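Hitetti hand gripper

Print this page
E-mail this page

The Hitetti is a two-jaw gripper held in the hand, used for collecting grasp recordings without a full arm. First units made at Brorkby, in June. Compared mostly with the Prosser, an older parallel type, and the Brerberg, which is heavier and has a fixed wrist.

Design: two rounded housings, one per side, linkages near mirror images of each other. Angled finger pads, dark blue faces. Pads are swappable, though the screws are small and easily lost. Weight not published. Early units had a stiff left jaw, fixed later by a thinner washer.

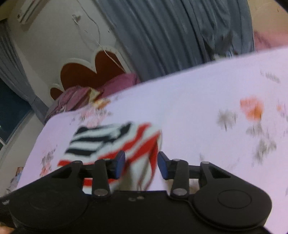
Hitetti with jaws open, striped cloth on a floral sheet.

Cloth trials. Run by Jozefína Vlček, who tried all three grippers on the same kinds of fabric, 300 grasps each. Cloth crumpled, not folded. The Prosser did well on thick hems and badly on anything thin. Hitetti missed 14, mostly slips at the pad tips. Brerberg figures were thrown out after a controler fault and have not been redone.

Patterned bedding gave the tracking software some trouble, less so with the lights on full. Plain sheets not tested yet.

Recordings: 2352 clips in the first set, of which 1749 kept. Rest dropped for blur or lost tracking. Second set is planed with softer pads.

See also: Prosser gripper; Brerberg wrist; finger pads

Print this page
E-mail this page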